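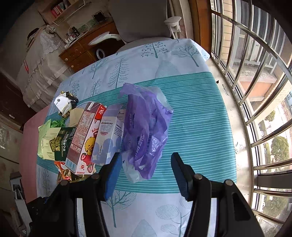

What is the best way to store pistachio chocolate and small cartons of flavored milk after a shopping trip?

Keep the chocolate in a closed container in a cool, dark cupboard, away from the stove and from anything with a strong smell. Milk cartons go by what is printed on them. If the carton says to keep it refrigerated, it goes in the fridge as soon as you get home. If it is the shelf-stable kind, it can stay in the cupboard until it is opened, and after that it belongs in the fridge too.

Baderside Community Help > Home and Kitchen > Food storage
Viewed 3,101 times

Snacks all over the kitchen table, need a system

Posted by dravdale_kitchen

We have one table in the kitchen and it has turned into the place where snacks live. There is a corner store near us that carries a lot of imported things, and everyone in the house comes home with a bag from it. Strawberry milk, pistachio chocolate, the Dubai style kind, whatever is new. It gets put down on the tablecloth and stays there. By dinner time somebody has to shove it all to one end so we can eat.

I have one wall cupboard I can clear out and one shelf in the fridge door. I don't want to buy a cart or a rack. The cupboard is 52 inches off the floor, so the youngest can't reach it without a chair.

What I would like to know:

How do I divide things between the cupboard and the fridge? I can't read all the labels.

Does filled chocolate need to be in the fridge? Last February I kept some in there and it came out with a gray film on it.

What do people do with the plastic bags? They pile up on the table along with everything else.

Thanks for any help.

Angus Merrick
Member, Govbridge
Marked as helpful by the poster

We had the same trouble with our table and got it mostly under control. I would start with the milk.

Look at where it was sold. If the store had it in a cooler, put it in your fridge. If it was on an ordinary shelf at room temperature, it is very likely shelf-stable and can wait in the cupboard. Then check the label to be sure. When the label is in a language you don't read, use the translate feature on your phone and point it at the small print. It makes a mess of the ingredient lists sometimes but it usually gets the storage line and the date well enough. If you still can't tell, put it in the fridge. A shelf-stable carton won't be hurt by being cold.

Watch the order of the date. On a lot of imported packages the year comes first, then the month, then the day. I threw out good milk before I noticed that. I now write the date on top of each carton with a marker, month first, and stand the oldest at the front of the fridge door.

The gray film on your chocolate is most likely bloom. There are two kinds. One comes from moisture, when cold chocolate is brought into a warm room and water forms on the surface. The other comes from the fat moving around when the chocolate gets too warm and sets again. Either one looks bad and may feel a little grainy, but it is safe to eat. If what you had was fuzzy, that is mold and it should be thrown out.

For filled chocolate, read the package first. Some fillings have to be kept cold and the package will say so. The ones with a nut paste are usually fine in a cupboard if the room stays under 70 degrees or so. In summer ours doesn't, so we move them to the fridge in a sealed box, and let the box come back to room temperature before opening it. That cuts down on the film a lot.

Pistachio goes stale faster than plain chocolate. Once a package is open, fold the inner wrapper over, clip it, and put it in a box with a tight lid. We finish ours in a couple of weeks. If it smells like old paint or crayons, it has gone rancid.

For the cupboard itself, use two bins. A shoebox will do. Sealed packages go in one and opened ones go in the other, and people have to look in the opened one first. Put drinks that don't need the fridge next to the bins and not on top of them, since a carton can get a crushed corner and leak.

One more thing. If anyone who visits has a nut allergy, keep the pistachio things in their own box with a label. Crumbs from an open pouch get into everything.

Sitthichai
Member

Bags: fold flat and put them in one larger bag on a hook inside the cupboard door. When that bag is full, stop keeping them. Thin ones that tear go straight out.

Also empty the shopping bag all the way before you put it anywhere. I found a carton of milk in the bottom of one after 6 days. It was the kind that should have been cold.

pantry_shelf_2
New member

just put everything in the fridge, chocolate too. Cold chocolate is better anyway and then you only have one place to look. I never read the labels and nothing has happened to me

Comments on this reply

Angus Merrick: That works if you have the room. The poster has one door shelf. Also the door is the warmest part of most fridges, so milk that has to stay cold does better on a shelf toward the back if you can free up a spot. I should have said that in my own post.

dravdale_kitchen: Thank you all. I cleared the cupboard last night and used two shoeboxes. Most of the drinks turned out to be the shelf kind, so they went in there too, and the ones that need to be cold are at the back of the fridge behind the eggs. The bag of bags is on the door. I haven't decided about the tablecloth, it has chocolate on it from somebody's snack and I need to find out if it can go in the wash warm.

Sitthichai: Scrape it off first and use cold water from the back side. Warm can set it.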